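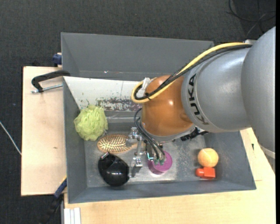 Asif Arain
Robotics engineer and occasional reviewer, Fusmont Lab Notes

Review: Skemo grasp ranking, second release

I've been living with Skemo since June, so this review is overdue. I kept wanting to run one more bin before I wrote anything down, and then it was winter.

Quick version for people in a hurry: if you do bin picking with a two-finger gripper and a pile of mixed household stuff, try it. If all your parts are the same shape, you can skip it and keep whatever you have.

What you get is a grasp ranking method with code attached. The paper came out of the Mughal group and the code got a proper cleanup for this release (thank you, whoever did that, the first one was rough). You give it a depth image and a list of grasp candidates, and it puts them in order. It doesn't come up with grasps and it doesn't move the arm. I spent my first evening looking for the motion part before I read the second paragraph of the readme, so learn from me.

The idea I like is that it scores the whole approach, including the parts of the gripper that never touch the object. Most rankers I've used look at the finger contacts and pretend the rest of the hand is made of air. Take a look at our KUKA over the bin up there. There's a finger reaching over the end of a hairbrush, a purple thing right under the green fittings, and thin black hoses bowing out to one side. In a mess like that, a grasp that looks lovely at the fingertips can still drag something else along with it. Skemo takes a rough model of your gripper, hoses and all if you're patient enough to draw them in, and marks a candidate down when the extra bits would bump a neighbor.

Setup took me most of two days. The install itself was painless, and the gripper model was where the time went. You build it out of boxes and cylinders in a text file, with no preview, so you edit a number, reload, squint and edit it again. I got one cylinder backwards and for a whole afternoon the thing refused every grasp on the left side of the bin – I blamed the depth camera and even swapped a cable. A little viewer would save everyone so much grief. Please, somebody, add a viewer.

Now the numbers. I logged 853 picks in total, all with the same arm and the same gray bin with the sloping sides. The first 540 went into retuning the ranking for our gripper, which the authors recommend and which you really should do, even though the docs make it sound optional. After that I ran a separate test with one object in the bin at a time, 125 picks, and 119 of them ended with the object out of the bin and in the tote. I was thrilled with that! The rest of the log is clutter, and clutter is a more mixed story. It's clearly better than our old Gelletti planner when things are lying side by side, and I'd call it a draw when they're piled on top of each other. I haven't run enough of the piled bins to put a percentage on it that I'd defend.

Some notes by object, because that's what I always want from other people's reviews and never get.

The hairbrush does very well. Skemo seems to love a long, narrow end, and it'll pick the handle side over the bristles nearly every time.

The bath pouf (lime green, very fluffy, mesh) is the troublemaker. The depth image of it is mush, the scores come out high all over, and the gripper goes in full of confidence and comes up with a pinch of ruffle. Sometimes a pinch is enough. Sometimes it isn't, and you get the pouf dropped halfway to the tote. The paper says soft items are future work, so I can't be too mad.

Balls next to blocks are the nicest surprise. With the old planner, a ball touching a block meant the finger came down on the block and the ball went for a roll. Skemo tends to choose the block first and come back for the ball, and I never told it to do that.

Shiny black things, no change. My camera doesn't see them well, and no ranking method is going to rescue a hole in the depth image.

Anything pushed right up against a wall is so-so. The bin walls go in the same text file as the gripper, and sloped walls have to be faked with a stack of boxes. Mine look like a staircase. The steps make it a bit shy near the edges, and I ended up shaving a few millimeters off each one.

Speed is fine. On our lab desktop the ranking is done before the arm is back over the bin, so it never holds up a cycle. I haven't tried it on anything smaller.

My other gripe is the log format. Every pick gets its own folder, with the score in one file and the outcome in another, and nothing ties the two together except the time in the file name. I wrote a short script to merge them and it's on our page under the Fusmont tools if you want it. It's ugly but it works.

I do have questions about the results table in the paper. Their clutter bins sound tidier than mine (everything rigid, nothing leaning on a wall), so I'd read those numbers as the good-day version. The ordering between methods matched what I saw, though, and that's the part I cared about.

I'm keeping it on the cell. Next up is a rerun of the piled bins with a second camera angle, and I'll add the results at the bottom of this page when I have them.

Updated 24th February: fixed the link to the merge script. Thanks to the two readers who wrote in about it.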